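Home | Contents | Glossary | Index
Print this page | E-mail this chapter

Chapter 2
A Place for Everything: Storage in the Small Office

When Jui-lin Yu took over the front desk at a shipping office in Tavham, she found 62 drawers and not one list of what was in them. It took her most of a winter to sort them out, and I still think of her whenever I go hunting for a stapler (which is more often than I'd like to admit!). Storage sounds like a dull subject, I know, but stay with me — it touches nearly every hour of an office worker's day.

In this chapter we will look at how to group supplies by use, how to choose containers, and how to write labels that a newcomer can follow.
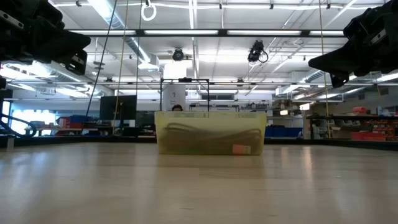

We will also spend a little time with Kai-wen Peng's rule of 24, a handy way of deciding what stays within arm's reach and what can go down the hall. Keep a pencil nearby, and have your floor plan from Chapter 1 open beside you.

Contact us | Copyright Vundholm Press | Back to top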